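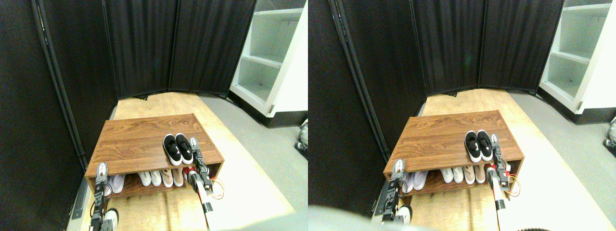 Fig. 1. Left and right views of the head stereo pair, shoe rack station, both grippers raised in front of the rack.

Lab 3 handout: comparing fingertips and camera setups on the shoe rack task

Read before the session. The lab sheet is separate and has the tables you fill in.

1. Purpose

You will run the same pick and place task with two fingertip types and two camera setups, and report which combination you would keep. The grade is for the comparison, so a run that fails and is logged properly is worth as much as a run that succeeds.

The task is to take a shoe from the lower shelf of the rack and set it on top, toe to the front. Each pair is moved one shoe at a time. The arms are teleoperated in Part A and run from the Fovora controller in Part B.

2. Station

The rack stands on the wooden platform inside the black dividers. The dividers give the cameras a plain background and keep people walking past out of the depth estimate. Keep them closed during a run. If a panel moves, the background model has to be taken again (Section 5).

The rack is open at the front, with a flat top and one lower shelf. In Fig. 1 the black sneakers are on top near the right end, and the lower shelf holds, from the left, lavender sneakers, white shoes, beige slip-ons and a red shoe. Use this as the start layout for Part A. For Part B, clear the top first.

Left and right in this handout always mean left and right as the cameras see them.

3. Fingertips

Type 1 is the stock Clorkent tip, a rigid tip with a flat inner face. It closes parallel and reports finger position and motor current. It does not report force. The current reading can be used as a rough stand-in, but it drifts as the motor warms up, so zero it between sets.

Type 2 is the Asfaw compliant tip. It bends around the object and spreads the load. It holds a sneaker collar with less current than Type 1, at the cost of position accuracy: the shoe can rotate in the grip after lift, and the controller does not see this unless a camera does.

Points to watch with either type:

Soft collars fold inward when the finger enters. Approach with the fingers vertical and the inside finger close to the heel.

Slip-ons have very little to hold at the side. Grip at the heel.

White soles against a white fingertip give poor edges in the stereo match. Expect the contact point to be off and check it by eye in both views before closing.

The top board limits the approach to the lower shelf. A straight-down grasp is not possible there. Come in from the front with the wrist pitched, and do not raise the tool until the shoe is fully clear of the board.

4. Cameras

Setup H uses the head stereo pair only. Setup HW adds one wrist camera per arm.

The two views in Fig. 1 are slightly shifted from each other. That shift is the disparity, and depth is computed from it as

Z = f B / d

where f is the focal length in pixels, B is the baseline and d is the disparity in pixels. Error in Z grows with the square of Z for a fixed error in d. At the distance of the rack this matters more for the lower shelf than for the top, as the shelf is set back and partly shaded.

Occlusion is the main weakness of Setup H. In the left view of Fig. 1 the red shoe is partly hidden behind the right gripper. A point that is visible in only one view has no disparity, and the matcher either leaves a hole or fills it from the neighbors. The Fovora controller fills it. Treat any depth value next to a gripper outline as suspect until you have compared both views.

Setup HW removes most of these holes on final approach but adds two problems. The wrist view has to be registered to the head view, and any error in the hand-eye calibration goes straight into the grasp point. The added cable also loads the wrist. Before each set, rotate both wrists through their full range with the arms clear of the rack and check that no cable is pulled tight or caught on the fingers.

5. Procedure

5.1 Power up the controller, then the arms. Wait for the ready state on both.

5.2 Home the grippers. Check that open and closed positions match the values on the lab sheet.

5.3 Take the background model with the arms parked and the dividers closed.

5.4 Set the start layout.

5.5 Run 20 trials for each combination of fingertip and camera setup. Do not change the fingertip in the middle of a set.

5.6 Log every trial as it ends. The log is written under run number 1437 on the shared drive, with your group letter added.

5.7 Change the tips with the arm power off. Home the grippers again afterward.

Stop a trial if a shoe leaves the platform, if the rack moves, or if the controller reports error 101 (joint torque limit). Error 101 on the lower shelf nearly always means the wrist is touching the top board. Back out along the approach path. Do not lift.

6. What to record

For each trial: shoe, arm used, fingertip, camera setup, result, time from start to release, peak current.

Results are coded as follows.

S: shoe placed on top, toe to the front, upright
R: placed, but rotated or tipped
D: dropped after lift
M: missed, no grasp made
X: stopped by operator or by error

Code what happened at release. If a shoe falls over after the arm has backed away, it is still R.

7. Analysis

Give the success rate for each combination with a confidence interval. Use the Wilson interval. The normal approximation is poor at this sample size when the rate is near 0 or 1.

Compare times over successful trials only, and report the median. Missed grasps end early and will make a bad setup look fast if you leave them in.

Break the failures down by shoe type. Last October several groups reported a single overall rate and did not notice that nearly all of their failures came from the slip-ons. Their overall figures hid a clear difference between the two tips.

State whether the camera effect and the fingertip effect are independent. A two-way table is enough. If HW helps Type 1 but does nothing for Type 2, say so and suggest a cause that fits your log.

8. Submission

Report of up to four pages, plus the raw log, due Fri 18 August. Submit through the course page. Groups using the second station in the Dincombe lab should state this on the first page, as the camera baseline there is different.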